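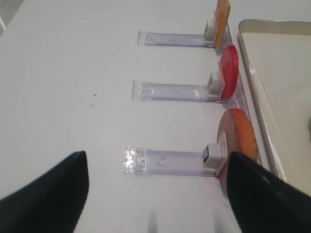 Janaka Chowdhury thinks a small shop shouldn't be paying for a robot arm to handle display stands at all. Hire a student for Saturdays, he told me, and spend the rest on better lighting. I've had that argument in my head all week, so let me get to the news and then come back to him.

Ondik has opened up its tabletop arm service to small retailers and display makers in Kerkthorpe. Until now you had to be a factory or close to it. The service is called Patwary, and what you get is an arm with a two-finger gripper, a little camera down at the wrist, and someone who comes out to set it up on your own table with your own stuff. It's $1,684 a month, with a minimum of 4 months, and the setup visits (2 of them) are included. Parts that wear out are extra, and I couldn't get a straight price on fingertips, which bugs me a little.

I went over on Friday to see it, mostly because I wanted to know how it would do with clear plastic. If you've ever tried to get a camera to make sense of clear acrylic you'll know why! It's all shine and edges, and the table shows straight through it. Clear stands with white clips, holding colored discs and cards, are exactly the sort of fussy job a place like mine would want to hand off, and they're exactly the sort of job most sales demos stay far away from. So points to Ondik for putting them on the table. On a white tabletop, too, which can't make life any easier.

Tania Selvanayagam from Ondik walked me through the contract side. You pick the tasks you want covered, they teach the arm on site, and if you change your products later you can book another session for a fee. She was upfront that see-through items take longer to set up than boxes or cans, and that a solid color somewhere on the item helps a lot. A red disc in a clip gives the camera something to hold on to. A bare acrylic strip, not so much. I liked that she said so before I asked.

Things I'd want in writing before I signed:

- how long a "setup visit" lasts, since the brochure doesn't say
- who pays if a stand gets scratched
- what happens to the wrist camera footage, because my table faces the customers
- the price of those fingertips (yes, still going on about it)

The closest thing I can compare it to is the Nirton kit I looked at in November. That one you buy outright and program yourself, and I gave up on it after an evening with the manual. Patwary costs more over a year, no question, but you aren't on your own with it, and for me that counts for a lot.

Back to Janaka. I think he's right for any shop that sets out displays once a season. If you're assembling and sorting these things every day, I'm less sure, and my own wrists would like a vote. He says he'll come and look if I book a trial. Ondik is taking names for 4 trial spots now, and setup for the first ones begins once those are filled. I've put mine down.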